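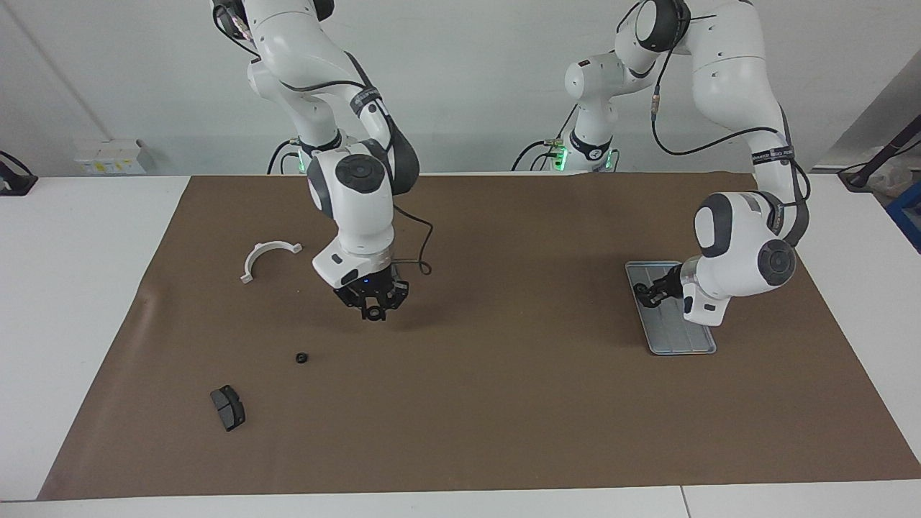
Bench Tips: Software for a Two-Arm Sorting Table

These notes are for small shops that already have both arms bolted down and talking to the controller. They cover the software side of putting mixed small parts onto a tray. Most come from the parts bench at Mernmont, where Miroslava Říha keeps the running list.

Set the mat before you set the camera

Brown paper gives the segmentation something to work against. White parts on a white table come back as half a part or no part. Tape the paper down, then take the background capture. If the paper gets a new crease, take the capture again. Creases show up as thin false edges, and the planner will try to go around them.

Leave a border of bare table on the sides. Set the pick zone 9 millimeters inside the edge of the paper so a part lying half off the mat is flagged for a person.

Give the tray its own frame

Don't hard-code the tray position. Store it as a named frame and have the holding arm update that frame when its fingers make contact. Every place pose is then written relative to the tray, and if the tray turns a little, the drop points turn with it.

A ribbed metal tray is shiny and the depth reading on it will be poor. Use the outline from the color image for position and a fixed value for height. Measure the height once with calipers.

Keep the holding arm soft

Run the arm on the tray in force mode with a low downward limit. Position mode works until somebody swaps in a thicker mat, and then the arm faults or the tray skates. Lenka Jurčo starts at 13 newtons and lowers it from there.

Odd shapes

Arches and half-rings: the center of the bounding box is empty air. Turn off the center grasp for these and teach one on the thick part of the curve.

Small rings: pick from the outside. An inside grasp looks fine in simulation and misses when the ring is off by a hair.

Flat blocks: grip across the short side. If the block lies at an angle, let the wrist turn to match before the arm comes down, and leave the descent straight.

Dark parts on brown paper need a longer exposure. We take two captures, one short and one long, and merge the masks.

Spread the parts out. A finger's width between them is enough for most grippers, and you can skip the clutter planner, saving 195 milliseconds per pick on our controller.

Cables in the collision model

The arm models that ship with most planners have no cables on them. Add a capsule for any loop that hangs off the wrist, and make it fatter than the cable. Marin Spahić adds a second one at the elbow.

Logging

Save the mask, the chosen grasp and the joint path under one pick number. Keep the last 1,000 picks and let the older ones roll off. When a pick fails, replay it with the gripper open and the arm well above the mat before changing any settings.

Change one setting at a time and write it on the sheet with your initials. Old sheets go in the binder marked Tosh, second shelf.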